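Apuntes de la sesión 4 - servir bebidas y cuidar la vajilla ligera

Empiezo por lo que más me habéis preguntado por los pasillos: sí, esto entra en la práctica de junio, y no, no hace falta comprarse nada. Con dos vasos de plástico de distinto color y una bebida en lata tenéis para practicar toda la tarde en casa. En el taller Breltmont (así llamamos al aula del fondo, ya lo sabéis) usamos mesa blanca, que es muy agradecida para aprender: se ve cada gota.

Lo primero es colocar. A mí me gusta poner los vasos juntos, hacia el fondo de la mesa, boca arriba, y dejar libre todo el trozo de delante. Ahí es donde luego vais a mover las manos, la bayeta y lo que haga falta. 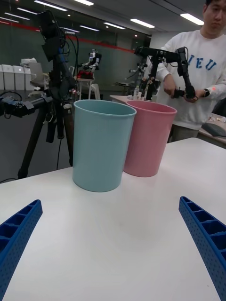 ¿Por qué dos colores y no dos vasos iguales? Porque en una mesa con varias personas el color dice de quién es cada vaso, y así no acabamos lavando el doble.

## Separación entre vasos

Pues aquí cada uno tiene su manía. Yo los dejo casi pegados cuando están esperando y los separo un poco justo antes de servir. El vaso de plástico vacío pesa poquísimo - un codazo y al suelo - así que el que no vais a llenar, mejor apartado. Otra cosa: antes de servir, mirad el vaso por dentro y por fuera con buena luz. Los colores pastel son muy monos pero muy chivatos, y cualquier motita canta.
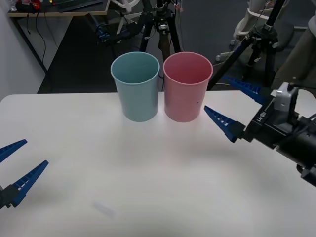
*Fig. 2. Vaso azul claro y vaso rosa, uno al lado del otro, con una motita oscura en el rosa.*

Para el lavado, la ficha Kisent que os repartí: agua templada, jabón suave, esponja por el lado blando y a escurrir. ¡Nada de estropajo verde, por favor! Los vasos mates se rayan y ya no hay quien los deje bonitos.

## Servir de la lata

La abrimos apoyada en la mesa, nunca en el aire. Luego se coge por el centro, sin apretar (¡que el aluminio cede!), se acerca al borde del vaso y se inclina despacito. Si la bebida tiene gas, parad a mitad, dejad que baje la espuma y seguid. En un vaso de 300 ml yo sirvo hasta 23 cl y ahí me planto, que luego hay que llevarlo a la mesa sin regar el pasillo.

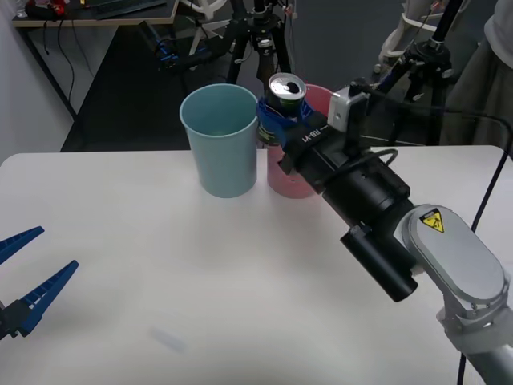
*Fig. 3. La lata abierta, cogida por el centro, delante del vaso rosa.*

Para terminar, bayeta húmeda por toda la mesa, también por las zonas donde creéis que no ha caído nada. Si queda una mancha grisácea que no sale a la primera, dejad la bayeta encima 20 segundos y volved a pasar. La lata se escurre en el fregadero y va al contenedor amarillo.

Para la próxima sesión, traed leído el capítulo de bandejas del cuaderno Didenko, a partir de la página 74.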